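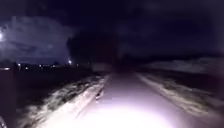
The path at night, snow on both verges.

Home Stories Archive Submit Contact

VERGE FOLLOWING

The fault appeared only after dark. In daylight the rover held the middle of the path from the workshop door to the Kimon road without correction. At night it drifted left, slowly, until one wheel was in the snow.

Danica Dvořáček had built the drive. Vratislav Krajčí had written the steering. Each had checked the other's part first.

"Left motor is fine," she said. "I swapped them. It still goes left."

"Then it's the edge finder." He scrolled through the log on the bench. The steering took the line between pavement and snow on each side and aimed for the midpoint. With the lamp on, the pavement near the wheels went white. So did the snow. The program could not tell where one stopped.

"Aim the lamp higher," she said.

"Then we lose the near ground."

She loosened the bracket anyway and raised it 2 degrees. They carried the rover out past the drill press, which Rasa Petrauskas was using and did not look up from, and set it on the path. It ran 32 meters and put a wheel in the snow.

On the fourth run it stopped by itself. The log gave the reason as OBSTACLE, frame 926. Vratislav opened the frame. There was a small dark thing on the pavement with a shadow behind it.

"Leaf," he said.

"Stone."

"It stopped for it, either way." He enlarged the shadow. It was short and dark. Everything in the lit patch was lost except that.

Danica leaned in. "There's a strip down the left side of the path. Darker. Is that in the edge finder?"

"No. It's too faint. I filtered it out in the fall."

"Put it back."

He took out the filter, lowered the exposure by a third, and loaded the change over the cable because the radio had quit in the cold. It took 12 minutes. She spent them with her hands under her arms, watching the lights on the far side of the field.

The rover started. It moved left, found the strip, and came back. It went on toward the dark at the end of the path, and they walked after it with the spare battery.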